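Sorting out the wires in a yellow plastic case

I put off cleaning up this case since September, and then on Friday I finally cleared a spot on the bench and got into it. It's an easy job if you go slow, and you don't need much: masking tape, a pen, a soft cloth and a few small zip ties. Open it up all the way so you can get at both halves.

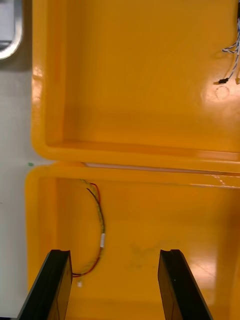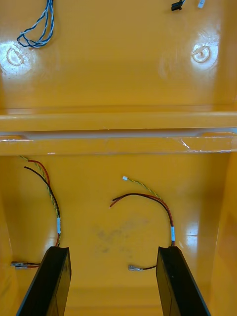 Blue and white wires up top, the red, black and yellow-green ones down below.

First thing, leave everything where it is and look at it for a minute. I know, you want to start pulling! But the two bundles are much easier to tell apart while they're still in their own halves. I tear off two bits of tape, write "top" on one and "bottom" on the other, and wrap each one around its bundle before I touch anything else.

Next, find your loose ends. The connectors are small, and a white one can hide next to a cable really easily, so run your fingers along each bundle and bring every end out where you can see it. Don't tug on the connector itself -- hold it by the wires right behind it. If you find a label or sleeve on a cable, leave it on. I cut one off years ago and my friend Efren Dumlao still brings it up.

Now wipe the case out. This glossy yellow plastic shows every smudge (and every scratch, sorry to say), so I use a barely damp cloth and a drop of dish soap, then go over it again dry. Stay away from anything gritty. Smudges will usually come off with a second pass, but scratches are there for good and I've quit worrying about them.

Then lay the wires back in. Make a big lazy curve with each bundle, no sharp bends, and keep it well away from the seam where the two rims meet. One zip tie every 3 inches is plenty, and leave them loose enough to slide. Close the lid slowly the first time. If it doesn't want to go down, open it back up and look for a wire on the rim before you push any harder.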